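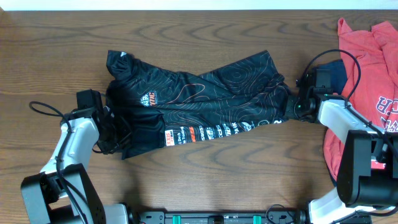 ¿Qué contiene el conjunto Domano?
Registros de puesta y consultas veterinarias de 265 reptiles en terrario, con predominio de camaleones hembra y geckos.

Versión 2. Mantenimiento: Katia Rinaldi y Mervin Gosselin, centro Letholm.

Estructura
puestas.csv: una fila por puesta, con especie, sustrato, profundidad y número de huevos.
consultas.csv: motivo, exploración y tratamiento prescrito.
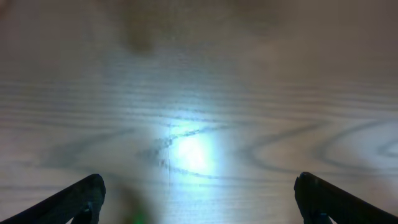
Figura 1. Superficie de mesa con veta visible.

Procedencia
Los datos proceden de 17 clínicas. Los titulares de los animales firmaron el consentimiento correspondiente y sus nombres fueron suprimidos. 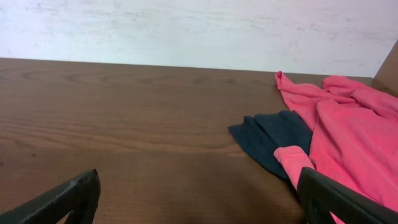 Figura 2. Tablero marrón y pared clara.

Limitaciones
La temperatura del terrario falta en 20 registros. La retención de huevos figura únicamente cuando fue confirmada por radiografía. El conjunto no sustituye la valoración clínica.
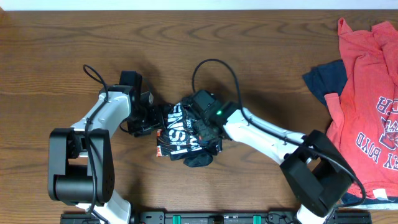

Figura 3. Prendas sobre la mesa.

Uso
Se autoriza el uso docente e investigador, con mención del centro. Las correcciones se remitirán a Csenge Kiss antes de junio.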